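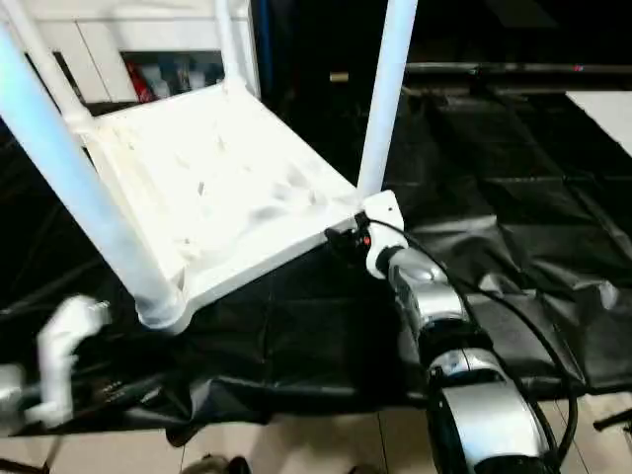
White plastic, gray smudges.

3 September 2024
By Ragnheiður Hjaltadóttir

I doubt the magic cleaners sold for scuffed plastic. Try dish soap and a soft cloth first.
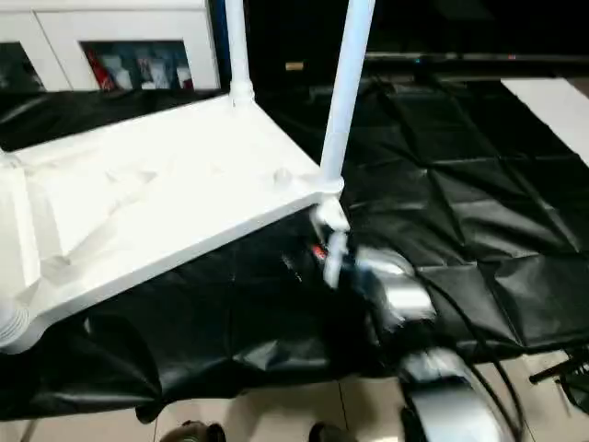
Baking soda paste? Maybe on smudges. It won't fill a scratch, whatever the label on a $27 tub says.
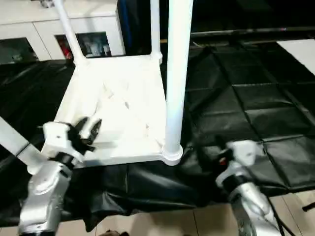 Scuffs on a flat white top.

Skip bleach. I've yet to see it lift a scuff.

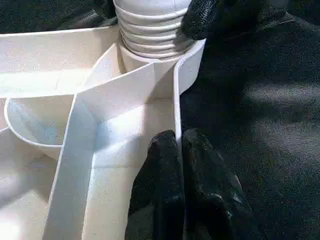

For grooves, use an old toothbrush.

Comments (2)

Bergþóra Þorgeirsson: Toothpaste works fine.

Treka: Did nothing on mine.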